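About our group

We're a small robotics lab at Nunivov, started by Ajith Naidu, and we love two-armed work! Our method, Skider, teaches one arm to hold a part while the other gets ready to help. We've logged 2496 practice runs so far, and the wrist views made a bigger difference than we ever hoped. 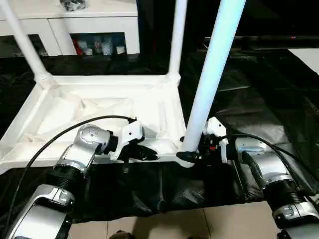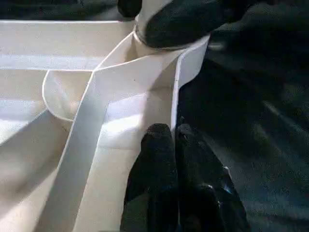
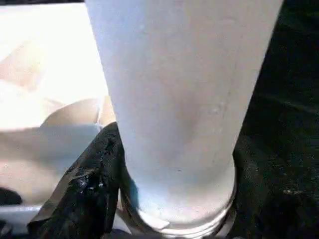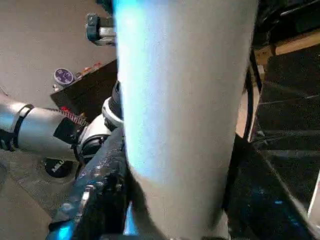 Next up is a harder set of 338 tasks. Visitors are welcome on Thursday afternoons, so come and say hello.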